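## 7. Putting the cushions back on the sofa

These steps are for the Lostum corner sofa with loose cushions. Please allow 80 cm of free space in front of the seat.

1. Take all the loose cushions off the seat and shake each one by the corners.
2. Brush the crumbs out of the seams with a soft brush. Do not use a metal one.
3. Stand the large back cushions first – start from the corner and go toward the armrest.
4. Push the lower edge of each cushion well into the crease of the seat.
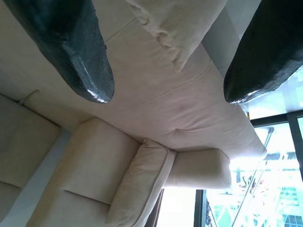
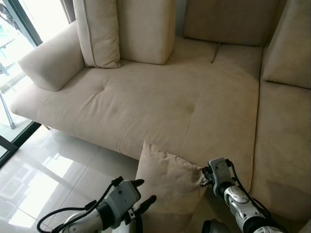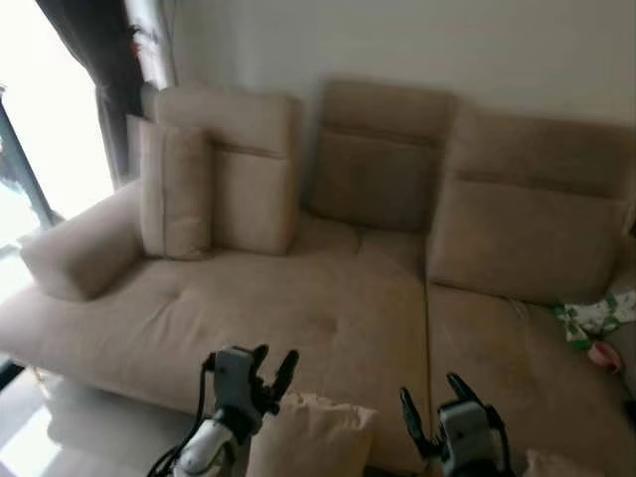

*Fig. 3 – Beige fabric sofa, seat and cushions.*

5. Put the small cushions last, with the piped edge to the outside.
6. Smooth the seat with a flat hand, always in the same direction.

**Note:** Light creases in the fabric are normal. The colour can look paler near a window.

**Caution:** Do not lift the sofa by its armrest. Check the seat for small things before you sit down, and keep pens away from the fabric.

For the washing of covers, see section 8.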